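Bouchon à vis

Le bouchon à vis est un dispositif de fermeture cylindrique, fileté intérieurement, qui se fixe par rotation sur le col d'un récipient muni d'un filetage extérieur correspondant. Il équipe la plupart des bouteilles en plastique destinées aux boissons, aux huiles, aux sauces et aux produits d'entretien. On le distingue du bouchon à enfoncer, du bouchon mécanique à étrier et de la capsule sertie.

Description

Un bouchon à vis comporte un plateau, une jupe et un ou plusieurs filets. La face interne du plateau reçoit un joint rapporté ou porte une lèvre moulée qui s'appuie sur le buvant du col. La jupe peut être lisse ou striée ; les stries augmentent l'adhérence lors de la prise. Le plateau et la jupe servent également de support à la couleur et au marquage du fabricant. Les bouchons mats à teinte métallisée, dorée notamment, sont fréquents sur les bouteilles colorées dans la masse.

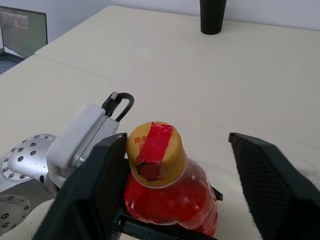 Le pas du filetage détermine la course nécessaire à la fermeture. Un filet unique à pas court demande plus d'un tour complet, tandis qu'un filetage à plusieurs entrées se ferme en une fraction de tour. Le sens de vissage est presque toujours à droite.

Couple de serrage et d'ouverture

Le couple d'ouverture est en général inférieur au couple de serrage, par suite du fluage de la matière et de la relaxation du joint. Dans une série d'essais menée en février sur 132 bouteilles, Odette Besson a relevé une dispersion plus forte sur les jupes lisses que sur les jupes striées. La mesure se fait au couplemètre, le corps de la bouteille étant immobilisé.

L'ouverture exige deux appuis opposés : l'un retient le corps ou l'épaule, l'autre entraîne le bouchon. Lorsque le corps est souple, un appui trop bas déforme la paroi et peut provoquer un débordement – la prise est donc recommandée près de l'épaule, zone plus rigide.
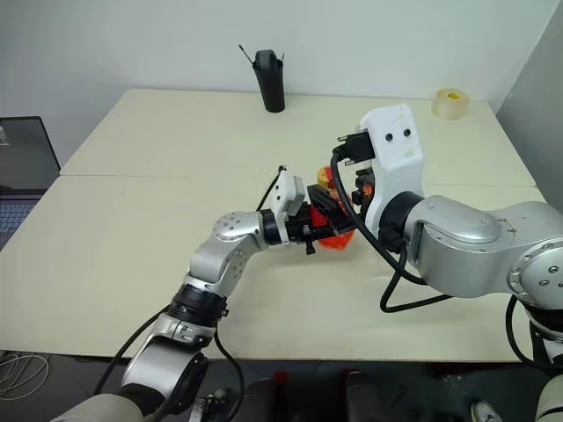
Prise d'un objet rouge orangé entre deux pinces, au-dessus d'une table claire.

Repérage et scellement

Un ruban adhésif posé en travers du plateau et rabattu sur la jupe peut servir de repère angulaire ou de code couleur. Prolongé jusqu'au col, il constitue un témoin d'ouverture sommaire. Il tend à plisser au passage de l'arête, ce qui limite la précision du repère. Les fermetures industrielles emploient plutôt une bague d'inviolabilité – méthode retenue par le fabricant Hudemano pour sa gamme 438.

Voir aussi

Capsule sertie
Couplemètre
Filetage

Bibliographie

Raluca Roman, Fermetures filetées et cols moulés, éditions Rizzi, 88 p.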